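Search this site Go

My walk-through checklist for the Tolari Inn, August

I do this round before every ghost supper, clipboard in hand, and the old place (built in 1903, haunted ever since if you believe the barman!) always finds something new to grumble about.

1. Front stairs, handrail - OK. The fourth tread still creaks but it's solid.
2. Cellar door latch - FAIL. Swings open by itself. Great for the stories, terrible for shins.
3. Guest washroom, basin and faucet - OK, no chips that I could find.

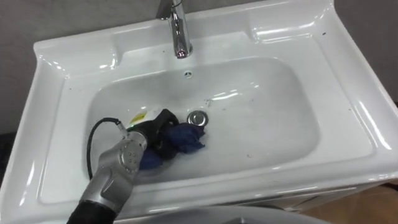
Ieuan Meredith wrote under last month's list that the cellar latch was sticking back in spring too, and would I please stop blaming the gray lady and buy a new one. Fair enough, it's on order!

4. Fire extinguishers, all 4 - OK, tags in date.
5. Emergency lights, upper hall - one out of 12 is dim. Swap the battery before supper.
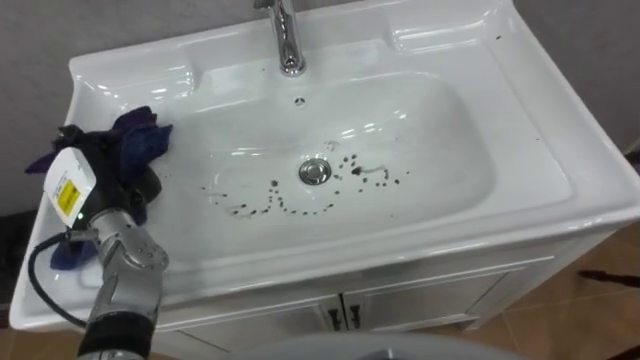 6. Room 23, window lock - OK now, I oiled it myself. It's the room everyone asks for, so I check it twice.
7. Dining room fireplace screen - bent at one corner, usable. Keep the long table well back.
8. Back exit - clear, after I moved a stack of chairs.

Next round is at 5 p.m., before the soup goes on.

7 comments 31 shares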